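Peeters open days – quick round-up

Back from two days at the Peeters yard in Lutimley and still finding mud in my boots. Good turnout, 1537 through the gate by close on the second day, which beats last year comfortably.

Main draw was the new Esmont wheeled excavator. Tight tail swing, decent cab, and the quick hitch is now standard. Queue for the demo seat most of the morning. Fermín Retamal from the hire desk had a go at the grading bay and did better then he'll admit.

Also worth a look – the Planon compact tracked dumper. Narrow enough for most garden gates, tips to both sides. Price still to be confirmed. We've asked for 2 on trial from the end of April, will report back.
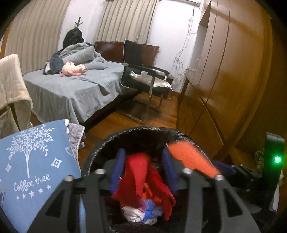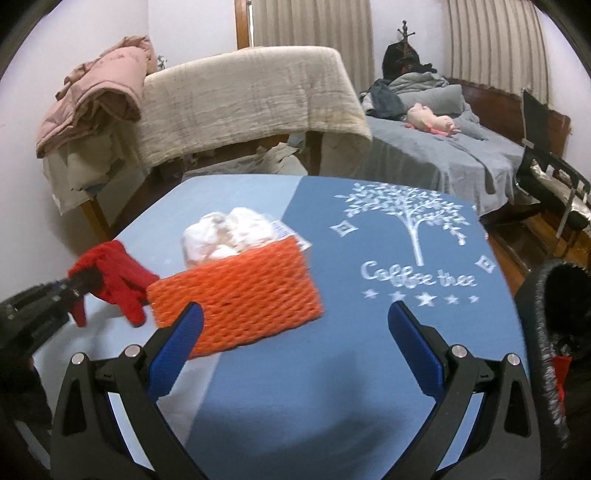 Attachments: the 270 mm trenching bucket is back in stock, the wider grading ones are not. Ring before you drive over. Breaker servicing is running behind as well, so get yours booked in early if it's due.

Training – the next operator refresher still has places. Half day in the classroom, half day on the machines. Bring your card and your own boots, hats provided. Names to Ashraful Sheikh by 10 Apr 2024 please, extension 445. He's out on site a lot so leave a mesage if no answer.

Parts counter hours stay as they are. More on the dumper next time, and the auction list if it reaches us before we go to print.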